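Zulura's second release arrives in May, and it has fewer moving parts than most of what sits beside it in a casino lobby. There are no expanding symbols, no side wager and no map to travel across. Sabina Skála, who wrote the math model, describes it as a flat game with one feature and a long tail. Loredana Villa, who handled the certification paperwork, calls it the easiest file she has put together.

The two work for Grerislow, a small studio that builds slot games and licenses them to operators through the Fokusex platform. They spoke on Fri 7 April, a few weeks before the release date.

Skála began with the reel layout. The base game uses a standard grid with 20 fixed lines. An earlier build used a ways-to-win system, and it was dropped after the first full set of simulations.

"The ways system gave us a hit rate that looked good on paper," she said. "Then you open the distribution and most of those hits pay less than the stake. The player sees a win animation and the balance goes down. I did not want to ship that, so we went back to lines."

Under the line system a winning spin comes up less often, but the smallest line win is set higher. Skála said the change cost several weeks, as every reel strip had to be rebuilt by hand and checked again. The strips are weighted unevenly. The scatter symbol appears on all of them, but it is thinner on the last two reels than on the first three.

"That is normal practice," she said. "It is also where people get angry, because they see two scatters land early and they feel the third is due. It is not due. The spins are independent. We put that in the help file in one sentence, near the top, where it can be found."
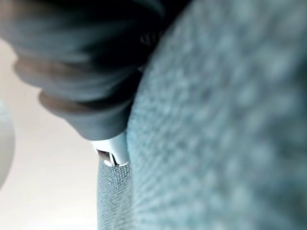
The help file is a subject both of them return to. Villa keeps a printed copy with her own edits on it, and she rewrote the section on free spins seven times. She tests rules text by giving it to people who do not play slots and asking them to explain the feature back to her. Color names gave her more trouble than the numbers did. One of the low-paying symbols is a stone in a shade close to the pebbly knit in the picture, a dull blue-gray that one reader will call teal and another will call gray, and the draft paytable referred to it by color alone. "Half the test readers could not find it," Villa said. "Now every symbol has a name and a small icon next to the name. The color is not used as an identifier anywhere."

The free spins feature is triggered by three or more scatters and awards a fixed number of spins. During the feature a multiplier rises by one after each winning spin and does not reset until the feature is over. It cannot be retriggered. Skála removed retriggers late in development, and she is direct about the reason.

"A retrigger adds a lot of variance for very little entertainment," she said. "It happens rarely, and to pay for it you have to take value out of something that happens often. I moved that value into the multiplier. You see the multiplier work in nearly every feature."

The maximum win is capped at 1,064 times the stake. By the standards of recent releases that is low, and the figure is an odd one. Skála said it came straight out of the model and was not rounded for the marketing page. The team discussed raising it. In her view a higher cap would have been a number on a banner that hardly any session would come near, and she would have had to pull return from the base game to fund it.
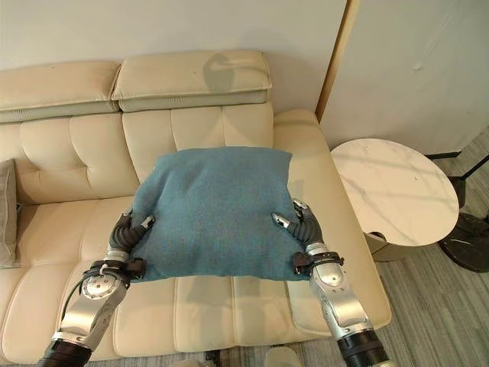 Operators had their own opinion. Villa said that one of the first questions from any casino's content team is the size of the top prize, and that a low answer can end the call. Beneš, the operator that will carry the game first, asked instead for session data: how long a typical balance lasts at the minimum stake, and how far apart the features fall.

"We had all of that," she said. "Sabina runs it by default. I sent the tables the same afternoon and the next call was about launch dates."

On bonus play, Villa was careful. The game will be available for free spin offers, but the terms of those offers are set by the operator and Grerislow has no control over them. She would like to see the wagering requirement shown on the same screen as the offer, in type of the same size. The studio can ask for this. It cannot require it.

There is one setting the studio does control. Autoplay is off by default in every market, including those where it is allowed, and the operator must request a separate build to turn it on. The minimum spin time is also fixed in the game client. Holding down the spin button does not shorten it. Skála said testers complained about this in the first week and stopped mentioning it later, which she does not take as proof of anything.

Sound was done last. The base game has a short loop that drops out after a period with no input, and losing spins are silent. A win below the stake – still possible on a single low-paying line – gets no fanfare and no coin count. The amount is added to the balance and the reels are ready again. Villa had to explain this to a test lab that logged the missing animation as a fault.

"They opened a ticket," she said. "I replied with the page of the design document. They closed the ticket."

Asked what comes after Zulura, Skála said there is a prototype on a smaller grid with no free spins at all, only a respin on the middle reel. The model is finished. The art is not started, and the name changes every week. She expects around two months of simulation and testing once the reel strips are frozen, and she has not frozen them yet.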